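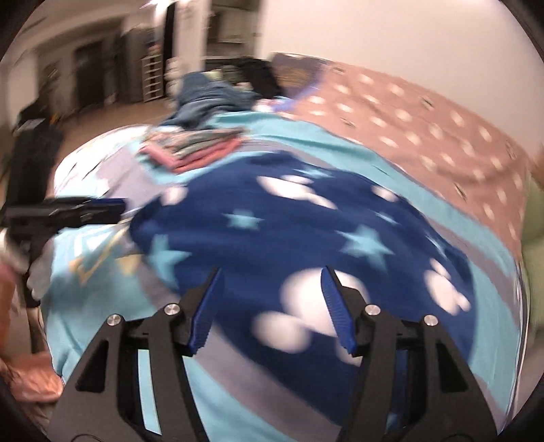 3. What the dealers did with the wholesale price

I'll start with the bit that surprised me. When I set out to compare the wholesale price of heating oil at the Fekudgate terminal with what households in Lanasbridge were being quoted, I fully expected to find the old "rockets and feathers" story, where the price at your door shoots up with the wholesale market and then drifts back down at its leisure. There is some of that in the data, and I'll come to it. But the bigger story is how much depends on which dealer you ring, and on how full that dealer's own tanks were when the market moved.

The quotes were closed off on Jan 27, 2019, and I haven't added anything later, tempting as it was. By then I had 221 usable ones. A quote counts as usable if it gives a price for delivery to an ordinary home, states the order size and says whether tax is in or out. I threw away anything given as "from" a certain price, as these were nearly always for a bigger drop than most homes can take. I also put everything on a before-tax basis, so that the doorstep figure and the terminal figure are the same sort of thing.

Order size matters more than I had allowed for in my first attempt. A home with a large tank can take 2,000 litres in one go, and the dealer's cost of sending a lorry is spread thinly. A small top-up has the same driver, the same lorry and very nearly the same road. My first set of results mixed the sizes together and made the dealers look far more erratic than they are. Once I sorted the quotes by size, a good deal of the noise went away (and so, I'm sorry to say, did a rather exciting finding about spring discounts, which was simply people ordering more in March).

3.1 How quickly prices passed through

The method is plain. For every quote I took the terminal price on the same day, then looked back at the terminal price on earlier days, and asked which of these best explained what the household was told. If a dealer prices from today's market, today's terminal price should do nearly all the work. If the dealer prices from the oil already in the yard, then an older terminal price should do better.

Both kinds turn up. Grenari, the larger of the dealers I followed closely, moves almost in step with the terminal. When wholesale goes up, Grenari goes up, and when it falls Grenari falls too, though with a slight drag. Valtonen is another matter altogether. Its quotes sit still for days while the terminal price wanders about, then shift in one jump, and they do this in both directions. I don't think there is anything underhand in it. Valtonen owns more storage and buys in larger lots, so on any given day the oil it is selling was bought at a price the rest of the market may have forgotten.

This makes a mess of any simple average. Put Grenari and Valtonen in one pot and you get a dealer who responds at a middling speed, and no such dealer exists. I ran it that way first and got a tidy-looking line through the points — quite a handsome one — that described neither firm. All the results from here on are therefore given by dealer, with the pooled version kept only as a check.

The slight drag at Grenari deserves a few words, as it is the nearest thing I have to real rockets and feathers. Rises reach the doorstep quote by the following day. Falls take longer, and the gap is wider in cold spells than in mild ones. One reading is that people with a low tank in cold weather don't shop around, so there's little pressure to cut. Another is that the lorries are fully booked in cold weather anyway, and a dealer with no spare deliveries has no reason to drum up more. I can't separate the two with what I've got. I would need the dealers' order books, and I asked, and the answer was a polite no. 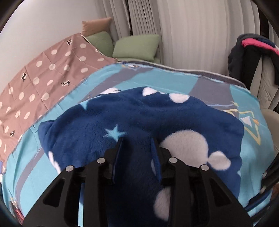 Figure 2. Navy-blue fleece blanket, bunched, between the gripper fingers.

3.2 Does the exchange rate get in the way?

Heating oil is traded in dollars and the Lanasbridge household pays in pounds, so the currency has to come into it somewhere. I tried two versions. In the first I turned the terminal price into pounds at the day's rate and left it there. In the second I let the dollar price and the exchange rate into the sum separately, to see whether dealers treat a weaker pound in the same way as dearer oil.

For Grenari it makes hardly any difference. A penny on the cost is a penny on the cost, wherever it came from. For Valtonen the exchange rate on its own seems to do very little in the short run, and I was puzzled by this for longer than I care to admit. My best guess is that it's storage again: oil in the tank has already been paid for in pounds, and a change in the rate after that only bites when the next lot is bought. A dealer might also fix the rate ahead of time with a bank. Either would give the pattern I see, and I wouldn't put money on one over the other.

I did check whether the result hangs on a handful of odd days. Dropping the sharpest moves in the pound leaves both dealers much as they were, though the Valtonen estimate becomes a good deal less certain, with so few of its price jumps left to learn from. That is a weakness and I'd rather say so. A dealer who changes price seldom gives you little to measure, however many quotes you gather in between.

There is also the matter of who gets quoted. I had around 3 quotes for each day I collected at all, and they came from people willing to ring up and ask. Those on a monthly payment plan don't appear, and they may well be paying something quite different. I return to payment plans in the next section, where the terms offered by both dealers are set side by side.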